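Fledport review: a lot of shelves, not much game

The pitch for Fledport is a good one. You run the night shift in a harbor warehouse, orders come down a chute, and you pack them before the ferry leaves. Skandon has been showing it off since January and calls it "a puzzle game with 1,000 orders." I finished 187 of them before I stopped, and I would say I saw 30 different ideas, most of them in the first two hours.

Controls are fine. You rotate with the shoulder buttons, drop with A, and the stick snaps to the nearest gap. It snaps a little too eagerly on the smaller shelves, and I lost several perfect ratings to a crate that landed one slot over from where I was aiming.

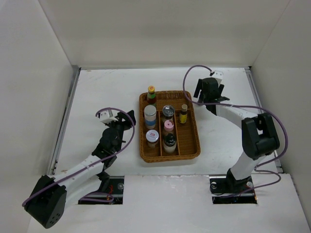
Packing puzzles live or die on their containers, and Fledport has only four. The worst is the divided crate, which turns up in nearly every order after the second harbor. On paper it should be the best one. A wicker tray with three long compartments and seven bottles and jars standing in it already gives you something to think about: what goes at the end, whether the tall bottle should lean over the rim or take a better spot. In Fledport every bottle is the same height and nothing leans. You fill the lanes left to right and collect your stars.

The story doesn't help. Your boss, Wirkotley, phones between shifts to tell you the company is in trouble, and then it isn't, and then it is again. You can't skip the calls the first time through.

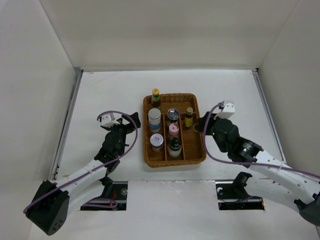

Tall bottle at the top, shorter jar further down.

Co-op is local only and adds a second cursor – that's all it adds. Tsehay Shiferaw played a full harbor with me and we mostly got in each other's way. There is a shop with 400 hats and aprons, paid for with coins you earn slowly enough to make me suspicious of what the first update will bring.

The music is nice. I'd wait for a sale, and a deep one.

Score: 5/10

Reviewed by Ksawery Wieczorek, 22 October 2022

Related
Pawłowska demo impressions
Skandon delays its train game again
Couch co-op games worth the couch
Miłosz Kalinowski on short puzzle games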